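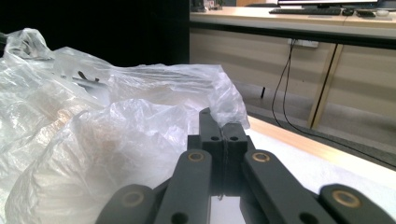 Week 3 deals with the plastic bag, and with the claims made for it. The usual line in packaging textbooks is that a see-through bag "shows its contents." I would like you to be suspicious of that. Translucent film that has been crumpled gives you beige and tan shapes and one dark gray, angular blur near the top, and a shopper who says she knows what she bought from that is going on memory or on the receipt. Żak calls this "partial disclosure" in her chapter (Stanisława Żak, Evodthorpe reader, second section). I think the term flatters the bag, but you need to know it for the test in March.

Reading for this week: Żak, and the Driltent study that Grażyna Makowska talked about in her guest session. Please read the Driltent tables before the summary. The summary says that clear bags "reduce packing errors." The tables cover 200 shoppers at a single store, 30 of whom dropped out before the second visit, and an error was whatever the shopper remembered as one. Make up your own mind.

Terms

Clear: you can make out objects and, with luck, some lettering through the film.
Translucent: light and color get through, edges mostly don't.
Drape: how the film falls over what is inside or under it. Thin film folds into peaks and creases, and every crease throws a highlight that hides something.

Bottles are the case people bring up against me, and it's a fair one. 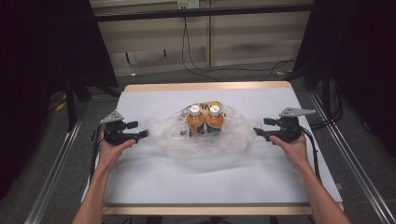
Two bottles of orange liquid, standing side by side with their white caps on, are easy to pick out in a clear bag even when the film is badly wrinkled. Color does most of that work. Labels do less than the trade likes to think, and a package tucked in behind the bottles may give up only a couple of letters. So "clear" is true for the front row and doubtful for the back. Snorradóttir's packing guide has heavy things going in first and upright, which I accept for bottles, though the guide offers no test of it and neither does anybody who quotes it.

For next time

Take one bag of your own shopping, closed, and write down what you can name from the outside. Then unpack it and mark your list. Do it once in clear film and once in translucent, with the same goods if you can manage it. Half a page is enough – I don't want an essay on plastic. Leave it in the Jendwood tray outside room 821.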